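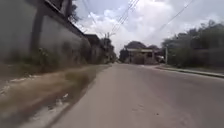
Testing a Camera and Controller on a Street Robot

Shares: 275 | Comments: 2

Last updated: February 26, 2025

Compare two cameras on the same road, with the Ritton controller settings unchanged.

1. Pick a straight road and lock the exposure. Trees and a pale sky make auto exposure hunt. 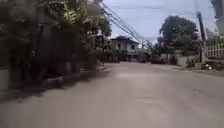
2. Drive the route with the Karndale camera, then swap in the Veltcombe and drive it again. Save both logs.

3. Check the sides for blur first. A wall close by smears well before the far end does.

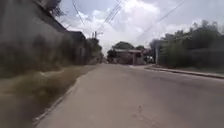
Blur on the left wall and verge, low camera view

4. Shorten the exposure and repeat. Stop when the verge holds texture – extra gain adds noise.

5. Look at rough paving last. Grit and pale patches can fool a path planner.

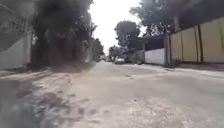 Mfinanga: I'd run the controller at half speed first. My steering lag looked like a camera fault until I did.

Related
Mounting a Low Camera
Controller Logs for Beginners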